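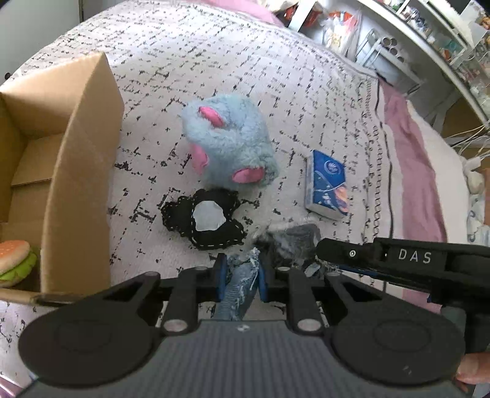
I went to the Nolludura open day in October mostly because Peter Koubek had a spare place and because the parking was free. Peter has been telling me for months that household robots are about to get good. I have been telling him that I've heard this since I was in grade school. So off we drove to Prarnton, 84 miles, with his music.

What I wanted to see was a robot tidying up. The invitation said "everyday tasks in everyday rooms," and I pictured a thing on wheels picking socks off a floor while I made rude remarks. What we got for the first hour was people tidying up, with grippers in their hands.

The idea, as our guide gave it, is that you don't start with the robot. You start with a person who holds the same kind of gripper the robot would have, squeezes it, and does the chore with it while everything gets recorded. Do that enough times, with enough different stuff, and the software is supposed to work out how picking up goes in general. The job they were showing was the one every parent knows: toys and bits of cloth all over a bed, cardboard box standing open, get the one into the other.

I'll be fair. Watching the gripper take hold of a frayed strip of denim between its two blue finger pads was more interesting than I expected. Cloth is nasty. It has no shape of its own, and a strip with loose threads along it looks different every time you put it down. Peter whispered "see?" as if he had built it. But a human being was doing the seeing and the deciding. All I had learned at that point was that a grown adult can pick up a rag with a fancy pair of tongs, and I would have taken that on trust.

They let visitors have a turn. I took one. It's harder than it looks, and my wrist complained by the third try. You keep wanting to use your other hand to straighten the cloth, and you aren't allowed. I dropped a plush toy on the way to the box and asked if that counted. The young woman running the session said yes, they keep the drops too, they're useful. Fine, but useful how? Does it learn from my clumsiness or does it learn to be clumsy? She said somebody sorts through them afterward. So there's more human labor in the pile.

I asked how many of these recordings they had for the bed job. 352, she said. I asked how many it needed. She said that was a good question, which in my experience is what people say when it is.

After coffee we finally got the robot. They call it Lirnach and they are clearly fond of it. It was in the next room, with a bed of its own, much neater than the one I'd practiced at, and I noticed that. Fewer things, spread farther apart. It picked up a stuffed animal and put it in a box. Applause. It picked up a second one and missed the box, and a man in a Nolludura shirt nudged the box a little closer before the third. Peter says I imagined this. I did not imagine this. Then it tried a washcloth, got a corner, lost it, got it again, and hung there thinking for so long that the group behind us started to file in.

I don't want to be the guy who sneers at the whole thing. The Sabbagh people, who make some other part of the system that I never quite understood, had a table in the lobby and they were straight with me. One of them told me the bed job works when the lighting is right and is a mess when it isn't, and that he wouldn't have one at home yet. I liked him better than anyone else I met that day. The brochure, on the other hand, says "ready for real homes," and I'd like to know whose. My kids' room has things in it that I can't identify myself.

What bothered me more was the price question, which got passed around between three people and came back with no number on it. I did see 319 on a slide, but that turned out to be watts.

Peter signed up for the mailing list. I took a pen. On the drive back he asked what it would take to convince me, and I said it should do the bed I practiced at, the messy one, with nobody moving the box. He thinks two years. We have a dinner riding on it, and I picked the restaurant.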